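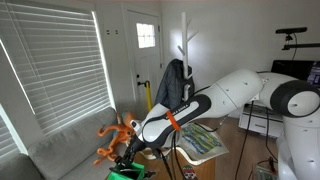
Dezembro, caderno da serigrafia, fim da tarde

Retomo o teste do branco em algodão cru. Ontem ficou tudo a meio, a emulsão não secou (humidade outra vez, o desumidificador estava desligado da tomada). Hoje secou bem. Quadro lavado, fita nova nos cantos, registo refeito.

Tecido: o cru da Pirzada, 198 g/m2. Mais áspero do que o lote anterior, cheio de casquinhas. Passar o rolo de fita antes de imprimir senão as casquinhas levantam com a tinta e ficam buracos no branco. Esqueci-me disso nas primeiras peças, lixo. Servem para limpar rodos.

Tinta: Vadetti base água, branco opaco, lata 103. Estava com pele por cima. Tirei a pele, coei por uma meia velha, juntei um nada de retardador. Não pesei o retardador, mal. Da próxima pesar!! A cor não mudou mas a tinta ficou mole demais e fugiu por baixo da malha nas letras finas.

Primeira passagem: falhas no centro, bordas boas. Rodo gasto, acho eu, tem uma barriga que se sente com a unha. Troquei pelo rodo duro e melhorou logo. Segunda passagem depois de secar ao toque, aí sim, branco fechado. Mas o desenho engordou um bocado e o "e" pequeno fechou o olho.

Decidido para já: 2 passagens só nas áreas cheias, letra fina com uma. Implica separar em dois quadros, o que é uma seca mas não vejo outra maneira com esta malha.
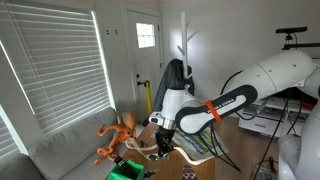 Foto: arquivo Saltside

Cura. A prensa Jimton continua a mentir no mostrador. Do lado esquerdo aquece menos, vê-se nas fitas térmicas, as de lá nem chegam a virar. Rodei as peças a meio do tempo e compensou mais ou menos. Isto não é solução para a encomenda grande, é para hoje. Pedir orçamento da resistência, já está pedido desde o verão, insistir.

Papel siliconado: o que temos está vincado e marca o vinco na tinta. Comprar.

Lavagem: 5 ciclos seguidos na máquina do fundo, detergente normal, sem amaciador. Resultados:
- uma passagem, lado direito da prensa: bem, branco só um pouco mais baço
- uma passagem, lado esquerdo: esfarela na dobra
- duas passagens, lado direito: estalou ao esticar, mas não sai
- duas passagens, lado esquerdo: saiu às placas, vergonha

Portanto o problema maior é calor e não tinta. Andámos a culpar a lata este tempo todo. Não digo que a lata esteja boa, a pele por cima não é bom sinal, mas a diferença entre lados é demasiado clara para ser só isso.

Encolhimento: o tecido cru encolheu mais ao comprido do que à largura e o desenho ficou ligeiramente achatado. Lavar antes de cortar? Dá trabalho e perde-se a goma, que até ajuda a assentar na mesa. Perguntar à Pirzada se têm o mesmo pano já lavado.
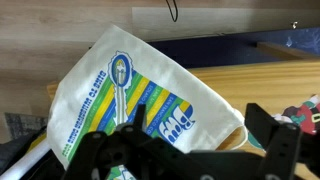 Resposta a lápis na margem: já experimentei esse pano lavado da Pirzada e não compensa, chega todo torto do fio e passa-se a tarde a endireitar. Eu deixava como está e desenhava o motivo um pouco mais alto, para o encolhimento o pôr no sítio.

Pode ser. Fazer prova com o motivo esticado, medir antes e depois da lavagem, desta vez a sério e com a régua de metal. A de plástico está empenada.

Falta ainda:
- abrir lata nova da Vadetti e comparar com a velha, mesmo quadro, mesmo rodo
- pesar retardador
- repetir o lado esquerdo da Jimton com mais tempo e sem rodar as peças
- recuperar o quadro das letras, ficou tinta seca nos cantos (culpa minha, fui atender o telefone)
- etiquetar as amostras lavadas, estão penduradas por ordem mas se alguém mexe perde-se tudo

Deixei o quadro grande a secar de pé ao lado do lavatório. Nao encostar nada.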